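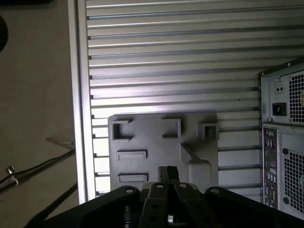 Run 296, fingers shut, at the lower edge of the gray board.

Run 296

I loved that arm from the first morning, and I should say so before I get to the part where it scared me half out of my shoes.

It was an Ismont, secondhand, and it came to our workshop in Grenov in a crate so heavy that the delivery driver sat down on it afterward and asked for water. We bolted it up facing the slotted panel, hung the gray board in front of it, and I spent the whole first week watching it reach. Have you ever watched a thing learn where a square hole is? It's wonderful! It creeps up, it hangs there, it goes in a hair too low and bumps the rim, and then one day it slides home with a small click and you yell loud enough that people come in from the hall.

The board was my favorite part. Three square sockets across the top, two slots under the left one, and that big slanted ridge on the other side that I called the ski jump. The job was to carry a plug from the tray to the board, seat it, let go, back off, and do it all over again until the customer (a firm called Gutov, who made switch boxes and paid late) believed us that it could be done all night with the lights off.

By February it could. By February I was bringing my supper in and eating it on an upturned bucket, just for the company.

The night it happened I was on my own, it was snowing, and we were up to run 296. I remember the number so well because I had promised myself I'd go home at 300, and I had said the same thing at 200. The arm was lovely that night. It was quick and light, and it hardly touched the rims. It seated one in the left socket, closed its fingers, started back along the bottom of the board, and the power went out.

The whole street went, I think. The hum stopped, the fans in the computer wound down, and the arm locked where it stood, brakes on, the way it's supposed to. I wasn't worried at all! I got out my flashlight and had a look around. The fingers had stopped right up against the board, and a plug was lying on the floor beneath it, rolled up against the foot of the frame. It must have popped out of its socket. Well, I thought, I'll grab that while it's quiet.

I want to put down exactly what I did next, in order, because I was asked to write it out later for the shop file and I left a piece out of that version.

I did not push the red stop button. It was right there on the post by the door, I walked past it with my flashlight, and I thought, what for, there's no power.

I opened the gate. The gate has a switch in it, and the switch tells the arm to stay put, and I knew that, and I felt very safe. Then I knelt down and the gate swung shut behind me, as it always did, on account of the floor being a little out of level. I heard it latch. I remember thinking it was a friendly sort of sound.

I had my hand on the plug when the lights came back.

The computer started first. I could hear the fans come up over on my right, and I was pleased, I was truly pleased, I thought we might still make 300. I knew the thing took a while to wake, and that after it woke, it asked. It always asked. A box came up on the screen that said CONTINUE? and it would wait there until morning if you let it.

Only we had put in Thepsuriya the week before. Thepsuriya was the new control program, and oh, I had been so keen on it! I was the one who had begged for it. It planned better, it moved better, it was the reason the arm hardly touched the rims anymore. And somewhere in the setup there was a line about picking up by itself after a short outage, so a night's work wouldn't be lost, and I had read that line and said out loud, "How clever."

The brakes let go. You don't hear it so much as feel it in the floor. I looked up and the arm was already coming down and across, at full speed, on its way to the tray for the next plug, and I was between it and the tray.

It got my sleeve. The black plate on the wrist went by my ear, close enough that I felt the air, and one edge of it hooked the cuff of my coat and took it along. I went with it, sideways, on my knees. Then the arm felt the drag, and it did what we'd taught it to do if it bumped a rim. It stopped. It backed up 10 millimeters. It waited 2 seconds, and it tried again.

I have never gotten out of a coat so fast in my life.

I lay flat against the bottom of the panel with my cheek on the metal while it tried again. It pulled, stopped, backed up, and waited. It was so patient! That's what I think about now, how patient it was, and how proud I'd been of that patience, all those nights when I was teaching it never to give up on a tight fit. It tried 4 times. Then it put up its fault light and froze with my coat hanging from its wrist like something at the cleaner's.

I crawled out, and I pushed the red button, and I held it down with both thumbs for a long time, although it clicks in and stays.

The shop file says that the gate switch was good, that the arm ran on a closed gate exactly as it should, and that the restart setting has been turned off. It says there's a lock now that goes through the gate, and that you carry the key in with you in your pocket, and that a second button has been put in low down, where a person on the floor can get to it. All of that is true and I'm glad of every bit of it. I picked out the lock myself. It's a beauty, bright yellow and as heavy as an egg.

The piece I left out comes after. I should have gone home. Instead I hung the coat on its hook, swept up, set the plug back in the tray, and walked outside the fence to the screen. The old box was back, on account of the fault. CONTINUE? it said.

I tried the gate twice. I looked at the empty floor inside, and I looked again. The snow was coming down past the window, and the arm stood there with its fingers together, waiting on me.

I pressed yes. It went to the tray, picked up the plug, and carried it across to the left socket, and I stood there in my shirtsleeves with my good hand over my mouth, listening for the click.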